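PRESS RELEASE
9 May 2020
For immediate use

Mukex opens free flooring advice line for households in Moltholm

Mukex, the floor care and repair firm based in Moltholm, has today opened a free advice line for anyone looking after a wood or wood-look floor at home. Lines open now. No purchase needed, no account, no sales call afterwards.

The service covers Moltholm and the Potel estate to start with. Callers can ask about scratches, creaks, gaps, stains, worn patches, the lot. Advice by phone or email, photos welcome if you have them.

Why now. Since March the firm has had 456 enquiries from people spending far more time indoors than usual and noticing what their floors look like. Chair legs, mostly. Also dropped pans, pet claws, and a suprising number of home gym weights. Most of these jobs don't need a tradesman. They need a soft cloth, a bit of filler in the right colour and somebody to say which one.

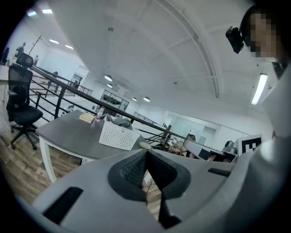 Mukex has put together a short guide to go with the advice line, posted free to 4,000 homes over the coming weeks. It covers 3 things people ask about most – cleaning, small scratches, and what to do about water. The first page deals with telling one sort of floor from another, which matters more than you'd think. A wood-grain floor like the one down below in the photo could be solid boards or a printed surface, and the grain on its own won't settle it. Look for a pattern that repeats from board to board. Check an edge by a doorway if you can get at one. If still not sure, ring before you sand anything. Sanding a printed surface ruins it and there is no way back.

General tips from the guide:

Sweep first, grit does the damage.
Damp mop, never a soaking one.
No steam cleaners unless the maker says so.
Felt pads under chairs and tables, changed when they go flat.
Spills up straight away, then leave a window open.

Repair packs are also available from the Gaber range, in 2 sizes, from the Mukex trade counter. Collection by appointment only for the time being, please wait in your vehicle and staff will bring orders out. Card payment only. Delivery within Moltholm is free on all packs, Potel deliveries go out in the afternoon.

Home visits remain on hold. Customers with a visit already booked will keep there place in the queue and will be contacted in order, no need to ring about it.

A large print version of the guide can be had on request, same for extra copies for landlords and letting agents.

Notes to editors

Mukex cleans, repairs and refinishes domestic floors. Gaber is its own range of fillers, waxes and pads.

Further copies of the guide and product pictures from the Mukex press office, Moltholm.

ENDS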